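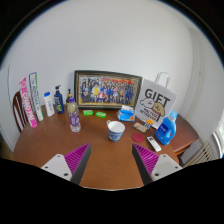 Framed photograph on a round wooden table.

Prostis Family Record Binder, Edition 2
Made by Jilar, Zusau
In stock

The Prostis Family Record Binder is a set of printed forms for writing down a family's names, dates, places and sources by hand. It comes as 203 loose sheets in a ring binder with a cloth cover. The sheets can be taken out, moved, copied and put back, so a branch that grows during research does not have to be written out again.

The first edition was printed for a family history class taught in Zusau by Celina Makowska. Edition 2 keeps her page order and adds the surname variant sheets and the burial forms.

What is in the binder

Pedigree charts. Each chart starts with one person and runs back through parents, grandparents and great-grandparents. The last column has a box for the number of the next chart. Father's line is printed on top and mother's line below, as on most standard charts.

Family group sheets. One sheet per couple, with the children on the front in order of birth. The back has room for a second marriage of either partner and for children from that marriage. Where a child was adopted or fostered, there is a separate line for the date and for the name at birth.

Surname variant sheets. These are for recording every spelling of a family name, with the year, the place and the record it came from. The sample sheet is filled in for the surname Tzanetos and shows how to enter a name that was first written in another alphabet and then spelled by ear in ship lists, census returns and church books. A narrow column on the right is for the writer of the record, if known. A clerk or priest often kept to one spelling for years, and the column makes that easier to spot.

Place name sheets. Many towns have gone by more than one name, and borders have moved. Each sheet has space for the name in each language, the parish, the district, the country at the time and the country today.

Source log. One line per record searched, including searches that found nothing. Columns are given for archive, book or film number, page, years covered and result.

Burial forms. Cemetery, section, row, plot, wording on the stone, condition of the stone, and who is buried in the plots on either side.

Interview sheets. Printed questions with lined space beneath. The questions begin with childhood homes and school and go on to work, moves, military service, marriages and family stories. A blank set with lines only is included for those who prefer their own questions.

Photograph index. Each photograph gets a number, and the sheet has room for who is in it, left to right, where the print is kept and who has copies. The sheets do not hold prints. For storage, use archival sleeves, sold separately.

Blank ruled sheets are at the back.

Paper and cover

The paper is acid-free and heavy enough that fountain pen ink does not show on the other side in normal use. Pencil erases cleanly. Ballpoint is fine. We do not advise felt-tip markers, which bleed at the edges of the smaller boxes.

The holes are reinforced on the pedigree charts and family group sheets, since these are handled most. The other sheets have plain punched holes. The binder has 3 rings and takes ordinary letter-size paper, so photocopies of certificates can go in beside the forms.

The cover is dark green cloth over board. The spine has a label holder with a blank card.

Details

Contents: 203 sheets, binder, divider tabs, instruction leaflet
Sheet size: US letter
Rings: 3
Paper: acid-free, cream
Printing: black, both sides except pedigree charts
Cover: dark green cloth
Language of forms: English
Edition: 2

Numbering system

The forms use the common ahnentafel numbers. The starting person is 1, the father is 2 and the mother is 3. From there, a father's number is always double that of his child, and a mother's number is one more than the father's. The number goes in the top right corner of every sheet. If you already use another system, leave the corner box empty and write your own number in the ruled space next to it.

Brothers and sisters of an ancestor have no number of their own in this system. The leaflet suggests using the ancestor's number followed by a letter, in order of birth. Aivar Lapiņa wrote the leaflet and also drew up the table of abbreviations on its last page, which covers church records in Latin, German and Polish.

Changes from the first edition

The family group sheet now has a line for occupation under each parent. It was left off the first edition and many buyers wrote it in the margin.

The date boxes are wider and have no printed slashes. Write the month as a word. A date given in numbers alone can be read two ways, and records copied from different countries will not agree on the order. There is also a small box to mark Old Style dates.

The source log has moved from the back of the binder to a place behind the pedigree charts.

Sheets from the first edition fit the new binder and can be mixed with the new ones.

Refills

Refill packs are sold for the family group sheets, the source log and the surname variant sheets. Pedigree charts are sold in pads. Burial forms and interview sheets are not sold as refills at present. Buyers may photocopy any blank form for their own family's use. Classes and societies that want to copy forms for members should write to us first.

Questions we are often asked

Can the forms be typed on?
They can be fed through a typewriter. The line spacing matches double spacing on most machines. We do not sell the forms as computer files.

Will it work with the family tree program I already use?
The binder is separate from any program. Many people fill in the sheets at the archive and type the results in later. The boxes follow the usual order of such programs, starting with given names.

Is there room for a coat of arms?
No. Arms were granted to persons and passed down in particular families, and sharing a surname with such a family does not show a link to it. If you have a grant of arms in your line, record it on a blank sheet with its source.

Do you do research?
No. Jilar prints and sells the forms only.

How many families will one binder hold?
That depends on the size of the families. Most buyers keep one binder for each side and add refills to whichever one fills first.

Ordering and returns

Orders are packed in Zusau and sent by regular mail. Binders sent as gifts can go out without a price slip; write this in the note field when you order. Orders placed in November were delayed by a shortage of cover cloth, and all of them have now been sent.

An unused binder can be returned within 90 days for a refund. Please keep the sheets in their wrap if you think you may return it. If a sheet is missing or badly printed, tell us the form name and the code at the foot of the page, and we will mail a replacement. The binder itself does not need to come back.

Page updated December 2020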